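Darkivstead open afternoon - gallery

Quick one, as I only got back last night. We went over to Darkivstead in April for the open afternoon on household robots, the table and tidying work mainly. 14 of us from the Trurus evening group, plus Cauã Dantas, who sorted the minibus and is still owed petrol money by two people. You know who you are.

Pictures are going up as I get to them. Words from my notes, which are bad. Shout if I've got anything wrong.

Arriving

Doors at 2. Badge, cup of tea, a short talk from the Verschueren people on why picking things up is still hard. Good talk, bit quick. Best bit was the part on soft and see-through things, cameras have a rotten time with clear plastic apparently. Slides promised by email, not seen them yet.

The tidying table

This was the one everybody crowded round. Hand-held grippers, two fingers, you squeeze and the fingers close. The idea is that a person does the job by hand and the recording is used to teach an arm later on. They've got 2647 recordings so far, all everyday stuff. Cokumer do the software side, if I wrote that down right.

Gripper's own view of the job: clear bottle with the yellow cap, upright between the two white fingers, pink basket right behind it. Mug, badges and the green sponge further back on the table. 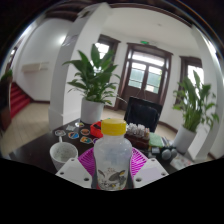
Having a go

We all got a turn in the end. Harder than it looks!! You want to move your whole arm and you have to remeber to go slowly, or the recording is no use to them. Cauã was annoyingly good at it. I was not.

Tips from the staff, for anyone going next time:
Come in level, not from above.
Stop for a moment before you squeeze.
Let go fully before you pull back - most of us forgot this one.

Questions at the end

Ran over by a fair bit. Someone asked about cost, got a polite non answer. Someone else asked when an arm will do the washing up and the reply was that plates are fine, it's the cutlery. Long chat about wether left handers record differently. They think yes, a bit, and they'd like more of them, so if you're left handed and free of an afternoon let me know and I'll pass your name on.

Getting there

Bus 13 stops at the bottom of the lane, then it's a steep walk up. Parking is tight. Take a jumper, the hall was freezing.

More pictures when Cauã sends me his. Next visit not fixed yet - dates will go on the Trurus noticeboard page first.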